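Getting Old Paint and Stains Off a Concrete Utility Room Floor

Bare concrete in a laundry or utility room picks up everything: paint drips, rust rings, detergent residue, glue from old tile. Most of it can be cleaned up in a weekend without renting a grinder. 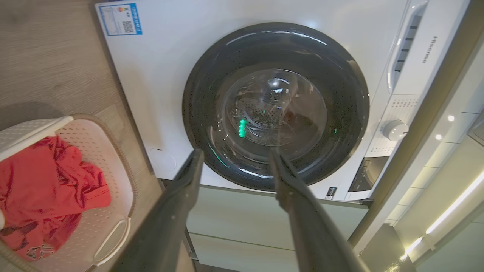

Start with a stiff broom and a shop vacuum. Grit left on the floor turns to mud as soon as you add water, and you will end up scrubbing the same dirt around. Get into the corners and along the baseboards with the crevice tool.

Paint drips. Fresh latex comes up with hot water and a plastic scraper. Old drips need a stripper. I use the Dredico gel because it stays put, but any thick stripper sold for masonry will do. Brush it on, lay plastic wrap over it and leave it for 30 minutes. Scrape, then wipe up with rags. Open a window and wear gloves that are rated for solvents - the thin kitchen kind will fall apart. Turn off any pilot light first, and read the can to see how the used rags should be thrown out.

Rust. Lemon juice or white vinegar works on light marks. Pour it on, wait ten minutes and scrub with a nylon brush. Don't use a wire brush, which leaves bits of steel behind that will rust later. Rinse well. Acid will etch concrete if it sits, so test it somewhere out of sight.

Tile glue. Scrape off what you can with a long-handled floor scraper. If the glue is black and the house is older, stop and have it tested before going any further, as it may contain asbestos.

Grease. Cover the spot with plain clay cat litter overnight, sweep it up and wash with dish soap and warm water.

Once the floor is clean, rinse it twice and let it dry for some 12 hours with a fan running. Splash a little water on it. If it beads, there is still grease or old sealer there and that patch needs another go.

A penetrating sealer makes the next cleanup easier. One gallon of the Bornitz covered 300 square feet for me in a single coat, and rough concrete will take more. Roll it on thin, wipe up puddles and keep shoes off it until the next morning.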